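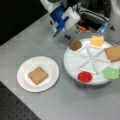 The Long Lunch Comes Back to Vonley

For most of my working life I ate lunch standing up, usually over a sink, usually with the phone wedged under my chin. So when I moved to Vonley (population 1,503, if you believe the sign by the feed store) and found that the whole of Main Street locks its doors at noon, I took it personally. I needed stamps! I needed a furnace filter! And there I was on the sidewalk with my list, while everyone I might have bought something from was sitting down to a sandwich.

It took me until March to stop fighting it. The woman who wore me down was Carmela Ferri, whose family has kept the hardware store for longer than the street has been paved. She found me rattling her door one Thursday at ten past twelve and, instead of letting me in to shop, she walked me around to the back room and handed me a plate. Ham, sharp cheese, pickles her sister puts up in the summer, and bread from Zatau, the bakery across the way. We talked for an hour about her knees and my furnace, and by the time I left I had the right filter and the name of a man in Tiseck who could put it in.

The closing started with the old button factory, back when its whistle sent 183 people home at midday and there was no point in keeping a shop open to an empty street. The factory has been gone for 37 years. The whistle went to a museum over in Iturra, where you can press a switch and hear a recording of it, and I'm told grown men have teared up doing so. The hour stayed put, mostly out of habit, and then it nearly died anyway. When the highway exit opened, people began to worry about losing the through traffic, and one by one the shops stayed open at noon with somebody's teenager minding the register.

"We all got crabby," Carmela told me. "You'd eat half a sandwich, the bell would go, and you'd come back and the cat had the rest."

She went back to locking up two winters ago, and the barber followed, and then the shoe repair, until there were 15 places with the blinds down at twelve. Some of them lost a little money and said so. Others found that customers who knew they had to wait would simply wait, or come along and eat too, and a fair amount of business gets done over those plates that never would have been done over a counter.

Dessert is a serious matter, I should warn you. You don't get up before the cookies, and if you try, somebody will put a hand on your sleeve.

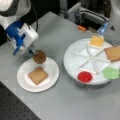

One brown cookie, one white plate, and no hurry.

I still eat over the sink now and then, on a bad day. But most noons I pick up a loaf at Zatau before the blinds come down, and I go around to the back.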